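News > Neighborhood > Food and home

What we learned from one month of shared cooking

When I moved to this town, I did not expect that the best thing in my week would be a pot of soup. But since last August our small group, which we call Ene, cooks together and carries the food home in boxes. We began with two families and now we are 19 people, and I would like to tell how it works, for those who asked me by mail.
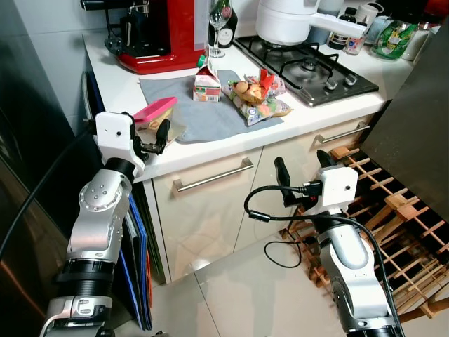 Vollow, 12 Apr 2023

The rule is simple. Each household brings the food it already has and would not finish alone. We put everything on the counter and only then we decide what to cook. In the first weeks we did the opposite. We chose a recipe, everyone went shopping for it, and at the end we had more leftovers than before.

Bit-na Han keeps the list. She writes down what was brought and what was thrown away, and last month we threw away almost nothing except one bag of very tired spinach. She has also taught us to make a quick pickle from cabbage stems, and I must say I was against it until I tasted it.

The money is a more delicate matter. We pay 8 dollars per household each month for oil, salt, rice and onions. Some members find this too much and some would like to pay more and have better oil. We will talk about it at the next meeting – please come even if you do not like meetings. 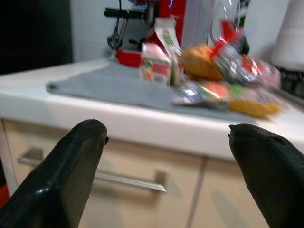
Groceries on the kitchen counter.

I have also a request. Our biggest pot has a loose handle, and it is not safe to lift when it is full. If you have a large pot with a lid that you do not use, write to me. We can also use boxes that close well, but please no glass, they are heavy on the bus.

For the next time we plan bean soup and flat bread. Soak your beans the night before and bring them already drained.

Virgil Onu

6 comments | 2 shares

Contact the newsletter | Back to top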